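# Dish pit staff now recording plate handling with hand grippers. How do I write this into job duties and rates?

**Stiton_ops**

I run the back-of-house side of a contract kitchen. We serve 400 covers on a normal day across two sittings, and the dish area has 21 people on the rota, most of them part time. In April the company signed with Gronix for an automated unloading cell that will take plates out of the racks after the wash and stack them for the line.

Before the cell goes in, our own people are recording the work. They hold a gripper in one hand and move plates in and out of the rack with it, one or two at a time, for 50 minutes per session. The recordings go to Gronix. The recording bench is separate from the wash line, and whoever is on it is off the line for the full session.

Typical two-plate grasp at the bench:
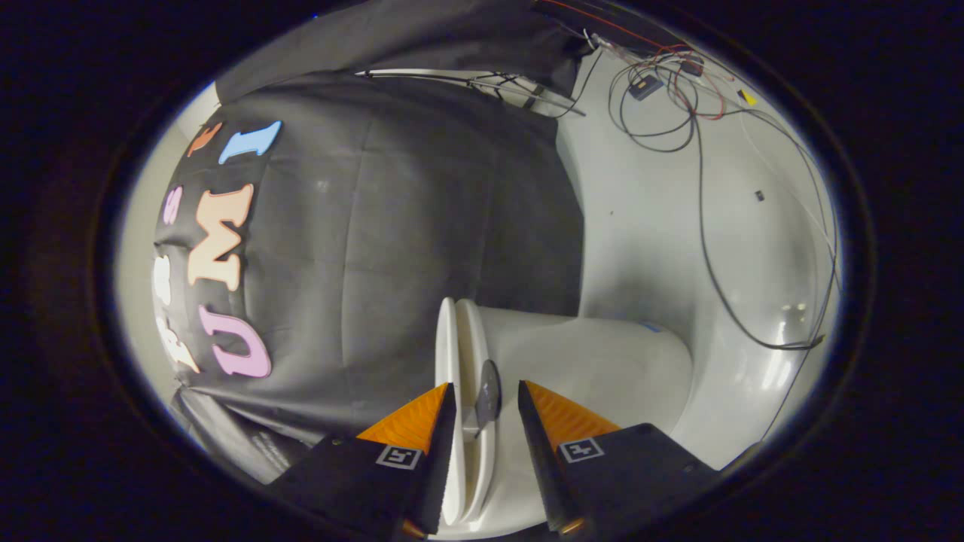

*Two plates on edge, held between the orange pads.*

The problems so far:

- The person recording is slower than by hand, so the line runs one short. The people left on it have noticed.
- Our piece-count bonus is calculated on racks cleared. Anyone on the bench earns nothing toward it.
- Three people have asked whether they are training their replacement. I have not been given an answer I can pass on.
- Wrist complaints. Two so far, both from people who did back-to-back sessions.

I need to put something in writing before the next rota goes out. How have other sites classified the recording work, and what did you change on the pay side? I am also interested in what the dish jobs looked like once the cell was running.

---

**sombatkul_kitchens**

We went through this at Sombatkul with a different vendor. Our site is a little smaller than yours. What we did, in order:

**Classification.** We made recording a separate task code. It was originally logged as dish duty, and that caused most of the trouble, including the bonus problem you describe. With its own code you can see the hours, pay them at their own rate and take them out of the line's productivity figures. The line target has to drop when a person is moved to the bench. If it stays the same, the remaining staff are paying for the project with their bonus.

**Pay.** Flat hourly rate plus the average bonus the person earned over the previous four weeks. Do not pay per recorded plate. We tried that for a short period and the recordings became hurried. The vendor rejected a large share of them, and then there was an argument over whether rejected recordings should be paid.

**Session length.** 50 minutes is long. We cut ours to 25 with a change of task afterward, and nobody does two sessions in a row. Squeezing a grip all session is a different load from lifting racks. Log the wrist complaints as you would any other strain report. If the handle can be used in either hand, have people switch halfway through.

**What happened to the jobs.** The cell took over unloading of standard flat plates. It did not take over bowls, cutlery, anything chipped, or anything that came out of the wash still dirty. Inspection became its own position, and so did clearing stoppages. We went from nine people per shift to seven over the first year. The two positions went through turnover. I would not describe that as painless, as the people who stayed had fewer extra hours available, and several of them depended on those.

On the replacement question, get a written statement from management with a date on it, even if the statement is "no decision before the first review." Ours was verbal, and each supervisor repeated a different version.

---

**pitcrew_nights**

I was on the bench at my last place. The recording is fine, kind of boring. Two plates together is harder than one because they slide against each other and you have to square them up before you close. What annoyed people was getting picked for it without being asked. Put up a sign-up sheet.

Also ask who gets the stoppage training. At ours it went to the maintenance contractor and the dish staff just stood there waiting whenever it jammed.

---

**stument_hr_desk**

Agree with the separate task code. Some additions from the paperwork side:

1. Check the vendor agreement for what is captured. If the recordings include audio, or can show other staff passing the bench, that belongs in your staff notice. State who holds the files and for how long.
2. Make participation optional in writing, and state that declining has no effect on shift allocation. Then check the rota to confirm it is true.
3. Do not use the recordings to assess individual performance. At Stument we added a single line to the vendor contract saying so, and the vendor accepted it without discussion.
4. Name the new positions (inspection, stoppage clearing) in the job duties now, with their grade. If they are left undefined, they get absorbed into the existing dish role at the existing rate.

The job description should say "operates hand-held recording equipment" and leave the brand out. Equipment changes during these projects and you will not want to reissue the document every time.

---

**Stiton_ops**

Thank you. Task code and the averaged bonus are going into the draft, and sessions drop to 25 minutes from the next rota. I have asked Gronix who does stoppage training and am waiting for a reply. The contract does not mention audio either way, so I have asked about that too.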